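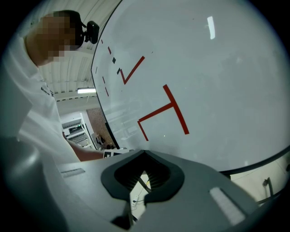
白色亮面板上的红胶带：对勾、折线，还有沿着板边走的一列短线

在白板上用彩色胶带贴图形：从第一条直线到沿边短线

首页 > 动手做 > 板面与墙面
更新于2019年10月14日

我对胶带的喜欢已经到了有点过分的程度，抽屉里一卷一卷排着，家里人路过都要叹口气。可是真的好玩啊！一块白色的亮面板，一卷红胶带，一下午就过去了，贴完退后两步看，那种干净利落的红线条，马克笔怎么画都画不出来。而且它不怕袖子蹭，不用每个星期重描，想换的时候揭掉再来。

这篇把我贴板子的办法从头写一遍，包括直线、拐角、对勾、小方块，以及很多人写信来问的沿边短线。做表格分栏、做游戏场地、做教室里的分区标记，用的都是同一套手法。

要准备的东西

胶带：窄的一卷，宽的一卷。白板画格专用的细胶带最好用，普通的彩色PVC胶带也可以。纸质的美纹胶带便宜，手撕方便，适合打草稿，长期贴会发毛边。
深色胶带一小截，用来做小方块，黑的或者深蓝的都行。
美工刀，刀片换新的。
一把钢尺，一把软尺。软尺量弯边要用。
能擦掉的白板笔，颜色浅一点。
干净的软布两块，一块湿擦一块干擦。
一张旧的塑料卡，刮气泡用，过期的会员卡就很好。
剪刀。
一块切割垫，或者一块旧玻璃，没有的话用烤盘背面（我用过，就是会留划痕，所以那只烤盘现在只负责切胶带了）。

胶带我现在主要用Fatari的哑光红，手感偏软，拐弯听话。Zhuravel的那款更硬一些，拉长直线特别舒服，贴弧线就要跟它较劲。两种我都有，看当天贴什么。新手先买一种就够了，真的不用一开始就囤。

先看看你的板面

胶带喜欢光滑的表面。亮面的板子粘得最牢，揭的时候也干净；哑光的、带颗粒的板子，边缘容易翘，要多压几遍。

拿手掌在板上慢慢摸一圈，留意有没有凸起的小点、划痕和旧胶印。旧胶印一定要先弄掉，新胶带盖上去会鼓出一道，远看就是一条歪线。白板清洁剂喷在布上再擦，顺着一个方向走，然后用湿布过一遍，最后干布。擦完别急着贴，等板面完全干透。我心急的时候吃过不少亏，水汽闷在胶带下面，第二天一排小气泡。

亮面板还有一件烦人的事：反光。顶灯照下来，板子上就会有一块亮斑，正好在亮斑里的胶带边缘你是看不清的。换个角度站，或者先关掉头顶那盏，从侧面打一盏台灯过来，胶带有没有贴直一下子就看出来了。

打草稿

我习惯先在纸上画一个小样，火柴盒那么大就行，只画大的走向：哪条线最长，往哪边斜，图形和图形之间空多少。小样画好了，再用浅色白板笔把关键点搬到板上。注意，只点点，不画线。线画了就要擦，擦的时候会把胶带边缘弄脏，红胶带旁边一圈灰蓝色的印子，怎么看怎么别扭。

每条直线需要起点和终点。折线多一个拐点。对勾也一样，左边短臂的头、底下的尖、右边长臂的头。

点完往后退，退到平时大家看这块板的位置。觉得不对就用手指抹掉重点，这个阶段改起来一点都不心疼，多改几次！

如果板子很大，先拿美纹胶带松松地搭一个草稿，拍在板上不用压实，看看大小合不合适。大图形容易贴小，我第一次给活动室贴分区线，近看觉得气派，走到门口一看像一根牙签。

第一条直线

从最长的那条开始贴，后面的都跟着它走。

先从卷上拉出一截，长度比两点之间的距离多出一掌宽。左手捏住胶带头，按在起点外面一点；右手拿着卷，把胶带拉直，悬在板面上方，别让它碰到板。眼睛看终点，不要看手，这一条最要紧。看着手贴，线会跟着手抖；看着终点贴，胶带自己会走直。

位置对了，右手放下去，让胶带的另一头先粘住，中间那段还是悬着的。再检查一次。满意了，从中间往两头用手指抹下去。

拉的时候用力要轻。PVC胶带有弹性，拉得太紧，贴上去以后会慢慢缩回来，过几天两头就短了一截，拐角处露出一条白缝。手感上，拉到胶带刚刚没有松弛就停。

贴完用塑料卡刮一遍，卡片稍微倾斜，从中间往外推。有气泡推不走的话，用刀尖轻轻戳一下，再按平，几乎看不出来。

多出来的头怎么切：钢尺压在要切的位置，美工刀轻轻带过去，只切胶带，不用力。亮面板的表面很娇气，刀一深就是一道永久的印子。要是这块板子是借的，或者你对自己的手没把握，那就在切割垫上先把胶带切到合适的长度，再贴上去。慢一点，放心很多。

拐角和丁字口

折线最见功夫，也最有意思！

最简单的是叠贴：第一条贴好，第二条的头盖在第一条上面，切齐外边缘。红胶带不太透，叠在一起的地方颜色会稍深一点，站远了看不出。教室和活动室用这个办法完全够了。

想要讲究一点，就做斜接。两条胶带在拐角处都留长，互相叠住，用钢尺从内角对到外角，一刀切透两层，然后把上面多余的一片拿掉，再把下面那片从缝里抽出来，两边压回去，接缝就严丝合缝。在板上直接切有刀痕的风险，所以我会在拐角下面先垫一小片裁下来的胶带底纸，切完抽走。

丁字口，就是一条横的顶到一条竖的，做法反而简单：横的那条顶头切平，直接靠到竖条的边上，不要叠。如果两条线都是斜的，顶头也要跟着斜，拿一小截胶带在旁边比一比角度，用笔做个记号再剪。

有人喜欢把横条拉出去以后再往下折一段，做成一个连着拐的大图形，这种图形从主干开始贴，再贴横的，最后贴往下折的那一小段。顺序反过来也能贴，就是误差全堆到最显眼的长线上了。

对勾怎么贴才精神

对勾全靠长短对比。长臂要舍得长，短臂要舍得短，两臂差不多长的时候它就成了字母V，放在那里没什么神气。

我先贴长臂，从底下的尖往右上走，角度随你喜欢，陡一点显得利索。短臂从左边下来，头切成斜的，靠到长臂底部。尖上不要留毛边，拿剪刀修成一个干净的角再按下去。

如果要在同一块板上贴好几个对勾，用卡纸剪一个小角尺，每次都拿它卡一下，整排看上去就齐了。

小方块

深色的小方块特别提气，红线条旁边放一两个，眼睛就有了落脚的地方。

在切割垫上平铺一截深色胶带，用尺量出和胶带宽度一样的长度，一刀一块。切完先别揭，整片切好再用刀尖挑起来，一块一块转移到板上。用手指捏的话，边角很容易卷，指纹也会印在胶面上，粘不牢。

两块放在一起的时候，可以对齐，也可以故意错开一点。错开就要错得明显，差一丝丝会让人以为你贴歪了。贴之前先用笔在板上点出方块的一个角，落下去的时候对角，比对边容易得多。

沿边的短线

终于到这一段了！沿着板边排一列短线，像缝衣服的针脚，我觉得是所有贴法里最出效果的，材料还省，平时剪下来的零头全都能用上。

先决定离板边多远。我用的办法是拿一张卡纸剪成一个小挡块，一头抵着板边，另一头就是短线要对齐的位置，沿着边一路滑过去，不用反复量。

短线的长度要一样。我把胶带贴在切割垫上，旁边放好尺，全部切成4厘米一段，间隔留2厘米。先切一堆再开始贴，贴起来会有节奏，停不下来。

边是直的，排起来没什么难度。边有弧度的时候，记住每一段短线还是直的，靠每一段的角度微微转一点来跟着边走。段越短，跟得越顺。一段太长，它的两头会离边远，中间离边近，看着像在打架。

用软尺沿着弯边量总长，再除一下，看看能放几段，余下的那一点分摊到间隔里。拿我家那块小板来说，侧边61厘米，按上面的尺寸排到最后还剩一小截，我就把每个空都放宽了一点点，谁也看不出来。

从哪头开始？从最显眼的那头。收尾的误差留给下面或者角落，那里没人盯着看。

一个人贴，还是叫人帮忙

小板一个人就行。长线条超过你两臂张开的距离，就叫个人来，一个捏头，一个捏尾，再加一句“好，放！”，比什么工具都管用。

Kelly Rudd在Hustside手工角带大家贴过一次长板，她的办法我一直在用：捏尾的人听捏头的人指挥，两个人不能同时调。两边一起调的时候，线会在中间扭成一个很可爱的S。我和我先生试过不听她的，嗯，确实很可爱，撕了重来。

常见的小毛病

边缘翘起来。多半是板面没擦干净，或者手指碰了胶面。把翘的那一段揭起来，剪掉，补一小截新的，别指望按回去能老实。

线中间有波浪。贴的时候拉得松了。揭到波浪开始的地方，重新绷一下再放。同一段胶带最多重贴一次，再多粘性就不够了。

红色沾到白板上。便宜胶带有时会掉色，尤其是晒着太阳的板子。买来先剪一小段贴在角落，过几天揭开看看，没问题再大面积用。

白板笔的墨粘在胶带边上。擦板的时候顺着胶带擦，别横着蹭。已经粘上了就用棉签蘸一点清洁剂，沿着边慢慢走。

拐角露白。补一小块同色的方片上去，修齐外缘，退后看是看不出来的。这招我用得很多，不丢人。

怎么揭

揭的时候把胶带折回去，几乎贴着板面往后拉，慢慢来。竖着往外猛拽，胶容易留在板上。天冷的时候胶会变脆，用吹风机低档远远地吹一会儿，软了就好揭。

残胶先用揭下来的胶带团成小球去粘，能粘走大半，剩下的再上清洁剂。千万别用刀片刮，也别用钢丝球（我见过，那块板后来再也擦不干净了）。

几个接下来可以试的玩法

给家里的周计划板分栏，粗线分大块，细线分小格。

在Starkora的桌游板背面贴一张自己的地图，折线当路，方块当房子，孩子们自己定规则，比原来的正面玩得还久。

用短线围一个框，中间留白给人写字，活动报名、菜单、值日表都好看。

七月份我给活动室的板子贴过一整面折线，后来大家往折线旁边自己添对勾和小方块，越添越多，现在已经看不出哪一段是我贴的了，我喜欢得不得了。

读者留言

小满妈：短线那段太有用了！请问哑光板是不是要用宽一点的胶带？
作者回复：对，宽一点粘得住。贴完多刮几遍，边角再用指甲背压一压。

阿柯：斜接试了三次，第三次成了，底纸垫着切真的不留刀印。
作者回复：太好了！下次试试斜线上的丁字口，角度先剪在纸上比。

窗边的尺子：板子是圆边的，挡块滑到弯的地方会晃怎么办？
作者回复：把挡块抵边的那一头剪窄，只留一个小尖碰着板边，就不会晃了。

上一篇：旧软木板翻新
下一篇：用胶带在冰箱门上做购物清单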